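JAKOSMONT TECHNICAL COLLEGE
Equipment and Workshops Group

Minutes of the meeting held on Jan 5, 2025, Hegde Building

1. Minutes of the previous meeting
The minutes were approved with one correction: the sum set aside for replacement parts should read $580.

2. Teaching boards
The group reviewed the gray mounting board intended for the introductory hardware course. It carries a hard drive in a blue caddy, a processor between two guides, and a pair of memory slots, so that students may learn where parts sit before they open a case. 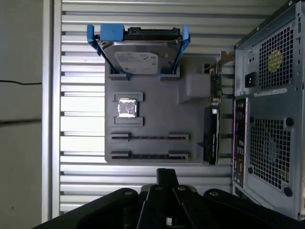
Members agreed that the board should stay on the workshop wall through March. A request from the Flornberg campus for a second board was noted – the cost is to be confirmed before any order is placed.

3. Condition of equipment
It was reported that 19 units remain to be checked. Dust in the vents was raised again, and the group asked that undersides be looked at as well as rear panels.

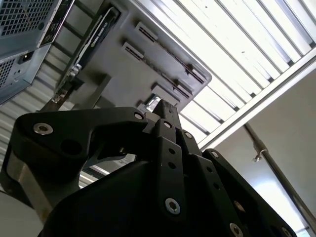 Item 3: vent slots on the underside of a gray unit.

4. Desktop towers
The group discussed the order of work inside the case. It was agreed that cables should be gathered clear of the memory slots before any module is handled, and that the work sheet be changed to say so.
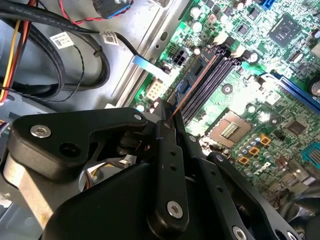 5. Memory modules
The stock list shows more than 100 modules, not all of them labeled. Verel has offered storage trays in packs of 30. The group approved one pack and asked for a revised list. Modules are to be held by the edges at all times. 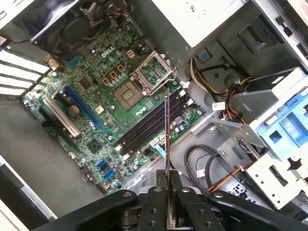

Item 5: memory module held beside the slots of a Dell motherboard.

6. Other business
The request for longer workshop hours was deferred. The next meeting will be held in March, in the same room.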